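We got to Londport a little before 9, with the mist still sitting on the harbor, and walked up the hill to the Farora open house, which happens every September in the old Pratari cannery building. I had been meaning to go for years, and oh, the smell of fresh bread from the bakery downstairs - we bought three rolls before we even found the stairs!

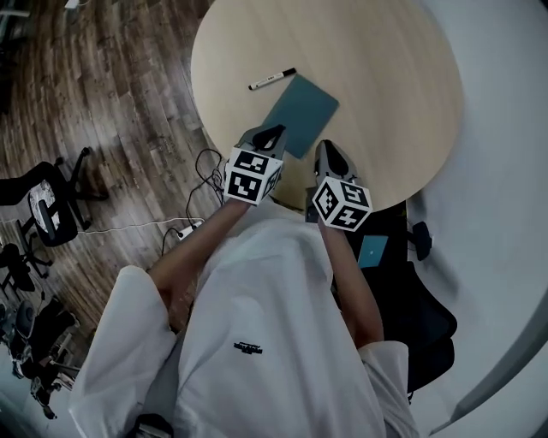 One of the round tables, with a marker and a teal board.

After that we wandered over to the Yusof dye rooms, my favorite part of the whole day. They let us dip our own napkins (mine came out a sort of muddy plum, and I love it) and we stayed for about two hours, chatting and drinking mint tea. Wear old shoes if you go, and bring cash for the bakery.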